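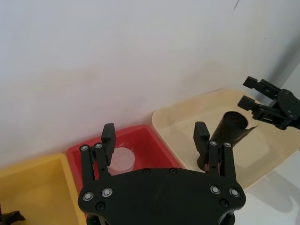

The bins along the wall: yellow, red, and the beige tray.

Household Sorting, Session 4: Bins, Jars and Where Things Live
Iston Evening Classes. Tutor: Kenneth Pringle

Welcome back, everyone, and thank you for all the cupboard confessions last time. I have read every one of them, and I promise you my own larder in Braltbridge was worse. I still have a jar of something from the Bunnag market that I can neither name nor bring myself to throw away.

This session is a gentle one. We are going to talk about shallow bins, and about why a row of them on a worktop will do more for your kitchen than any amount of deep shelving. A deep box swallows things. You put the cloves in at Christmas and meet them again in May. With a shallow bin you look down and there is everything you own, standing up and ready to be picked out.

Choosing your bins
Plastic is fine and wipes clean. Look for a good rim, as that is what your fingers will go under when you lift it, and buy the same depth throughout if you can. Colours are up to you, but do make them different from one another. In my house a colour is a question: red is "in use", yellow is "still to be decided", and the plainest one is "going somewhere else". Some of you will want labels as well, and I won't stand in your way, though I find people stop reading labels after a week or so and go on seeing red for years.

Setting out the row
Push the bins up close to one another, with the wall behind them. Gaps collect lids, teaspoons and crumbs. Start with jars, they are the easiest things to practise on. Stand them upright, taller ones to the back, and leave enough room either side to get a hand in. If you have to tip one jar to reach another, the bin is too full - take one out and be firm about it.

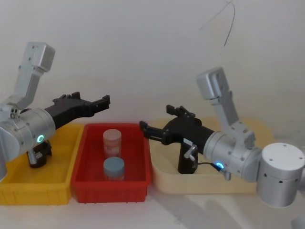

Two lidded jars standing in the red bin, with the yellow bin next to it.

Lids deserve a word of their own. Once jars are in a bin you will mostly be looking at them from above, so the lid does the work that the front of the jar used to do. A pale pink lid and a light blue one are easy to tell apart even before you have had your tea. If all of yours are the same, a dab of paint or a sticker will do nicely.

For next time
Please empty one cupboard (one only!) and sort what you find into your bins. Keep to 20 items if you are short of time. Write down anything that stayed in the yellow bin overnight and bring the list with you - we'll go through them together over a biscuit.

Handout updated 12/12/2022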